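Ticket 710: Karnero coupé, idle hunting when warm
Opened by Deisy Huanca, April

Car came in with 119 miles on it since the last service. Owner reports a steady idle from cold, then the revs rise and fall once the engine is warm. No warning light. It has stalled twice at junctions.

09:40 Read the fault memory. One stored code, lean mixture on the left bank. Cleared it and ran the engine up to temperature. Hunting started after almost 5 minutes.

10:25 Checked the air filter and both intake hoses. All fine. Cleaned the throttle body anyway. No change.

11:10 Swapped the air flow sensor for the one off the Skalimard demonstrator. No change, so the original has gone back in.
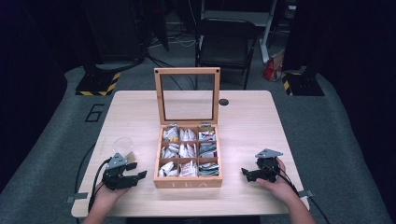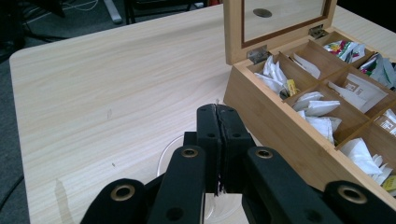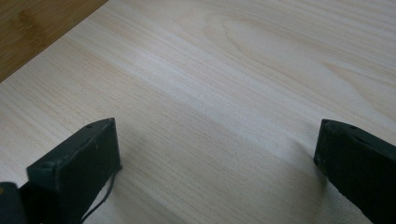

11:50 Smoke test on the intake. Smoke coming from under the plenum on the left side, at the rear. You can't see it without a mirror. The gasket there is the old pattern, part 296, and Morikawa replaced it with a thicker one.

Comment from Masaru Mizuno: Had the same thing on the silver one last year. Check the plenum bolts before ordering. Two of mine were only finger tight.

13:30 Bolts checked, all at the right torque. New gasket ordered from Pesumari, due tomorrow morning.

Next day, 10:15 Gasket fitted, mixture adaptation reset. Smoke test clear. Idle steady from cold and still steady after a long run on the bypass. No codes stored.

Owner told to ring if it comes back. The rear tyres are also close to the limit and he wants a price for a pair. Mafalda Cardoso to send it.

Status: closed, pending tyre quote
Last updated: April, 16:05

Contact the workshop | Copyright Karnero Owners' Service | Back to top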